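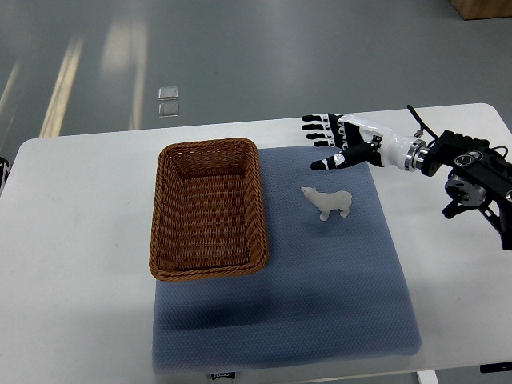
Object Prompts and Revision in a Grade 7 Writing Class

Nives Parisi
Course project, Methods of Teaching Writing
Tuesday, April 5, 2022

Background

My placement this semester was at Gosenum Middle School, in Ms. Ocampo's seventh grade language arts class. Students there wrote a journal entry at the start of every period. They usually finished quickly and did not look at the entry again. I wanted to find out whether they would revise more if they began with a small object on a table and came back to the same draft later in the week.

The question was: do students make larger changes to a draft when they read it aloud to a partner before revising?

What I did

The project ran for three weeks in March with two sections. Both sections wrote from the same objects, such as a basket, an animal figurine or an old key. Students could describe the object, make up a story about it, or leave it behind after the first line.

Each lesson took 40 minutes. Section A spent the last part of it rereading silently and revising. Section B read to a partner first. The partner had one job, to say where they got lost or wanted to hear more. I did not grade anything and did not correct spelling.

I collected 30 drafts from Section A and 30 from Section B, each with its revision. I sorted the changes into two groups: surface changes (spelling, punctuation, a single word) and larger changes (a new sentence or more, a cut, a different order).

Results

Most revisions in Section A were surface changes. Students fixed capital letters and recopied the piece neatly. In Section B more than half of the revisions had at least one larger change, most often a new ending. One story about a town called Storkora grew to over 1,000 words, and its author asked to keep working on it at home.

Cuts were rare in both sections. Students were willing to add, but few wanted to take out something they had already written – even when the partner said it was confusing.

Problems

Section B meets right after lunch and Section A meets first period, so the time of day may have mattered. Absences in the second week meant that several pairs had to be changed. I also sorted all the changes myself, and a second reader might have placed some of them differently.

Next steps

Ms. Ocampo plans to keep the partner reading on Thursdays. I would like to try a short lesson on cutting, using a draft of my own that is too long.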